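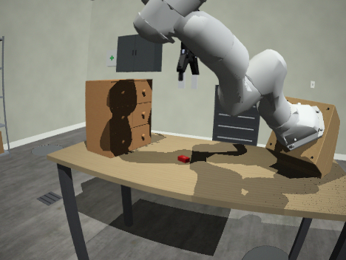
## 3.2 Salt temperature in the storage tank

The Skornlow data cover 11 nights in July. On each night we recorded the tank temperature at 400 points, following the method of Ostermann and Gaete (1999). The upper layer lost heat faster than the lower one – this agrees with the earlier work of Eichhorn (2000).

**Figure 2.** Rendered wooden surface with cast shadows and a small red object.
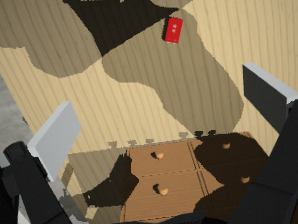 The difference between the layers was largest before sunrise, when the pumps had been off for the longest time. We did not correct for wind.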